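Vadero Tabletop Set, student release

Maintained by the Halvorsen College Robotics Club. Faculty contact: Leonilde Paiva.

Summary

The Vadero Tabletop Set is a collection of manipulation recordings produced by second-year students as part of their club project. It contains 2169 episodes, of which 279 are held back for testing. Each episode has a written instruction, joint positions and colour video.

Tasks use ordinary household and classroom items on a carpeted table. Students chose the objects themselves, with a preference for items that differ in shape and stiffness.
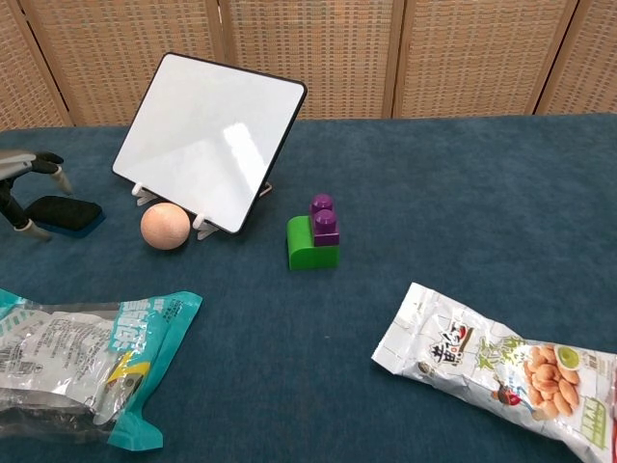
Instructions were written before each episode and checked by a second student. Where the two disagreed on wording, both versions were kept — see the field named alt_text_2 in the index file. Spelling follows Canadian usage, so models trained on other corpora may meet "grey" and "colour" here.

Known limits

Lighting was not controlled. Episodes numbered below 1223 use an earlier gripper calibration and should be normalized with the script supplied.

Credits

Recording: Suryani Pelupessy and Lâm Ninh. Annotation: Aurora Coelho. Corrections may be sent to the club before the April update.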